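Clutter

Clutter is the gathering of household objects in places not meant for them. It is found wherever there is a flat surface, and beds are especially at risk, being large, soft and unused until night.

The word is related to "clot," a fact that needs little comment. An early household manual printed in Urkia warned that a bed used as a table by noon would be a shelf by supper. Its author, Lumturie Yordanov, is said to have owned 70 hats.
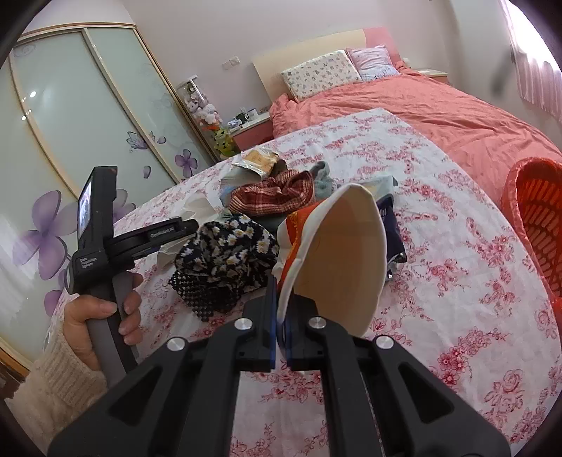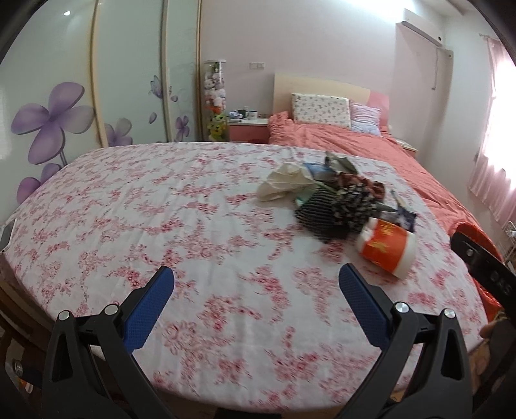

A white container with an orange-red printed panel (first picture); assorted items on a flowered cloth (second).

Scholars divide clutter into the active kind, which gets moved to a chair at bedtime, and the settled kind, which has its own chair. Ljubica Hoxha proposed a third, the inherited, after receiving 200 jam jars from an aunt in Rerine.

Remedies include shelves, baskets and labels. Baskets are widely held to be clutter with handles. See also: Attic; Drawer, kitchen; Moving house.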